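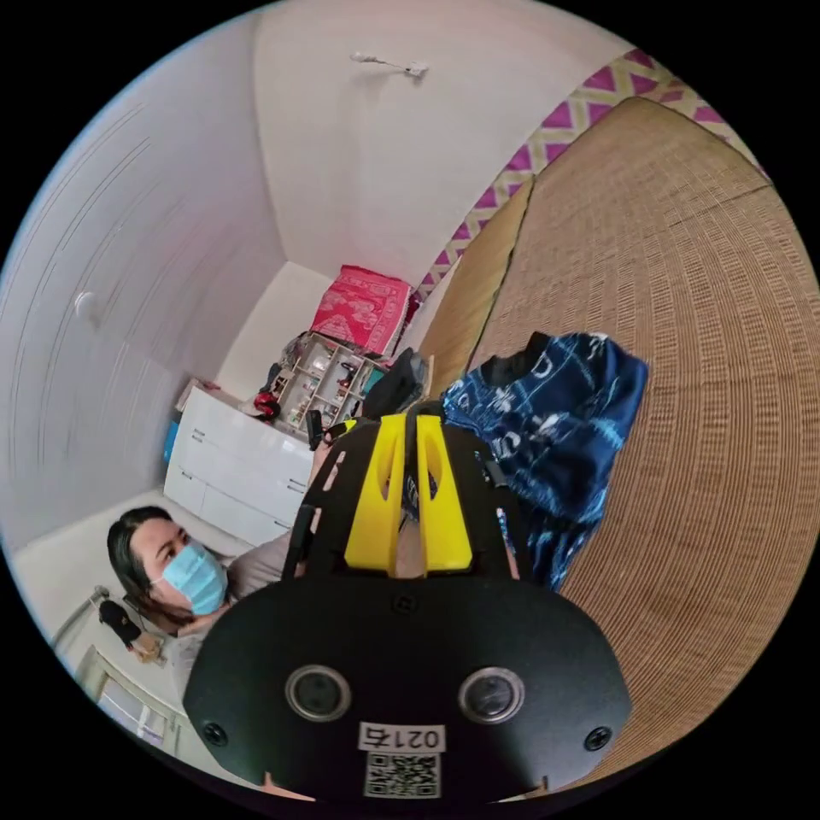
Step 1. Pick one chore and write down when it is done

If you want to find out whether a machine can do a bedroom chore yet, start with a single item of cloth. "Tidy the bed" is too loose. "Navy cloth folded in four, corners within a hand's width" can be scored. Put the rule on paper before the first try.

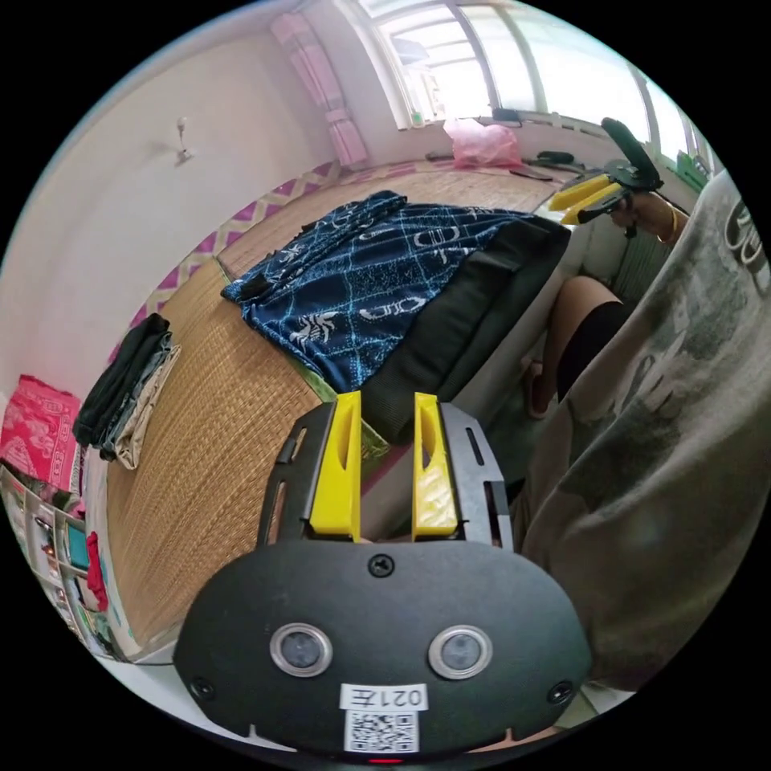 Step 2. Record people doing it with the gripper

A robot arm learns folding from examples made with the same kind of fingers it will use later. For a first set, plan on 200 folds by hand-held gripper. Start each one from a different crumple. Leave the room as people live in it, with a stack of folded clothes at the near edge of the bed and a cushion under one end of the blanket, or the arm will only learn bare beds. The Clakik notes suggest 100 more folds for every new fabric, and we found that low for anything thin.

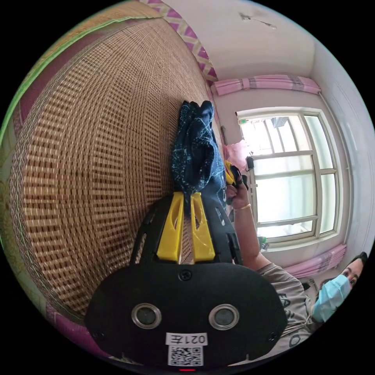
A reader called Stillero wrote in to ask why anyone would bother, given that folding a blanket takes half a minute by hand. Fair point for one blanket. The Lorkenier test was aimed at guest houses, where the same job comes up all morning.

Step 3. Run the arm and score it

Do 1,000 tries if you can. Score each as done, done with help, or failed. Count a dropped corner as failed. Keep the help column separate, as demo videos usually fold it into the first.

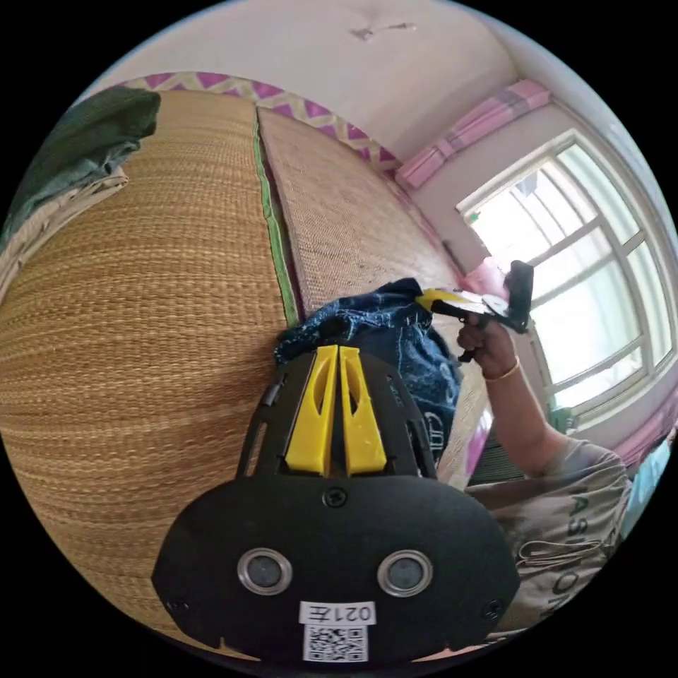

Two grippers at the bed, daylight from the window.

Step 4. Read the results

Our log for Mtshali ran to 3,149 tries by January. Flat towels are close to usable. Large soft things on a bed still need a person nearby, mostly for finding the first corner. Retest after any change to the fingers.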